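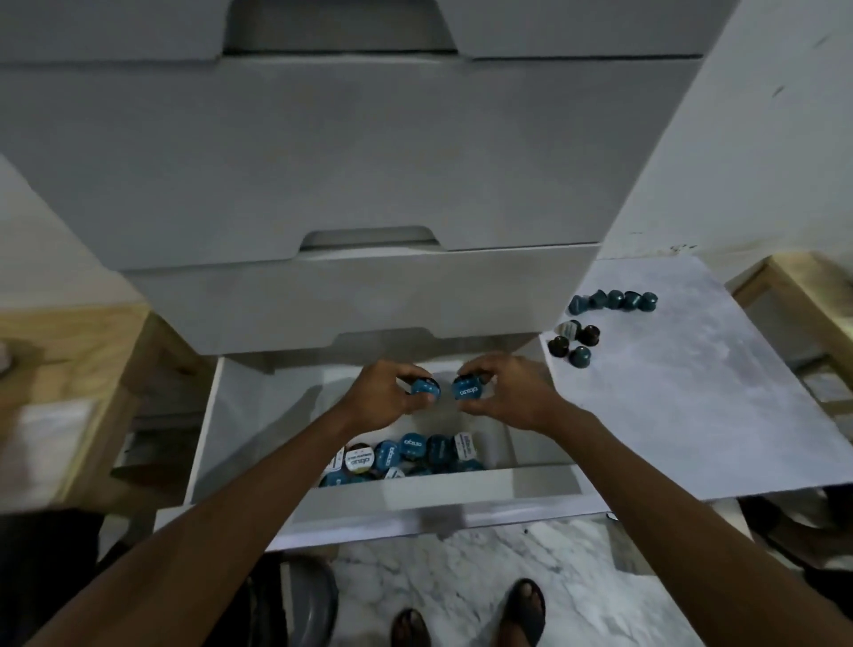
Campus > Clubs > Robotics

STUDENT PROJECTS

Reading time: 2 min

Renato Pangilinan wants a robot to tidy a kitchen. His club at Painemal has spent a term on it, and so far the tidying is done by people. The task they picked is coffee capsules – mostly teal ones, piled in the bottom drawer of a white unit, with more set out on a pale surface beside it. A member picks them up by hand, and the recordings go to a program called Eltent.

"We have 380 clips," he says. I ask how many the robot has learned from. "It's early."

Pilar Fuentealba, who labels the clips, is blunter. "It got 2 right in July. I wouldn't call that learning."
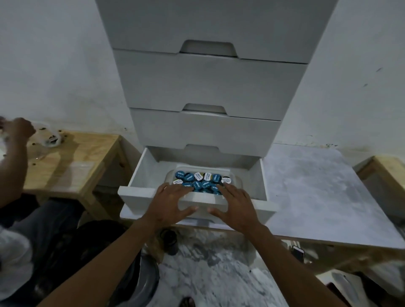 Rattana Kamolrat set the routine and defends it. "Small round things are hard. If it can do these, it can do cutlery." I'm not convinced that follows. With the capsules gathered in a see-through container inside the drawer, and both hands down at it, the job looks easy enough for a child. She shrugs. "For a child, yes."

The club's entry is due in about 9 weeks. Pangilinan says they will be ready. Fuentealba asks him which year.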